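Re: [seedswap] drying the long reds – cups or trays?

Hi all, quick one before I have to run.

Sorry for the slow answer, the Ellery plants all came ripe at once and I've been picking every spare minute. Short version: cups for seed peppers, trays for eating peppers. One pod per cup if it's a pod you're saving from. The little white ones with the holes in the bottom, like a tiny strainer, are what I like best – air gets underneath and you can see right away if the skin goes soft. 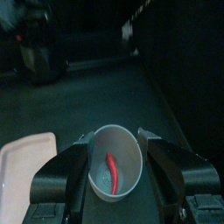

Damstead, 21st September

OK so, more on this now I've sat down. Long thin pods want to lie flat or near enough. If one's too long for the cup lean it, don't bend it, a cracked skin goes moldy at the crack. Stem end up the side is fine.

Light – keep them out of it. Dark cloth on the walls and overhead, pulled to a slope, bare dark table under. Color holds much better for me than on the windowsill. Leave gaps, dont crowd the table. I wouldn't bother with a space like this for less than 200 pods, a closet does fine.

Seed count so far is almost 1,000 from the Ratumthorpe strain, will have packets for the swap. Anybody who wants Jeretti seed tell me soon, theres not much. 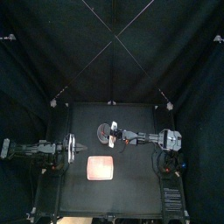 Orvokki Kauppinen wrote:

> I have been drying mine on pink trays from the dollar store
> and the ones in the middle always stay leathery. Should I
> turn them every day? Also do you take the seed out before
> or after drying? I tried before and got juice in my eye,
> never again. I could use 222 seeds if you have them, that
> is one for every cell I own.

After, for me. And yes turn them, daily the first week. 222 is fine, put you down for Ratumthorpe. Wear gloves!!

Kiri Ngata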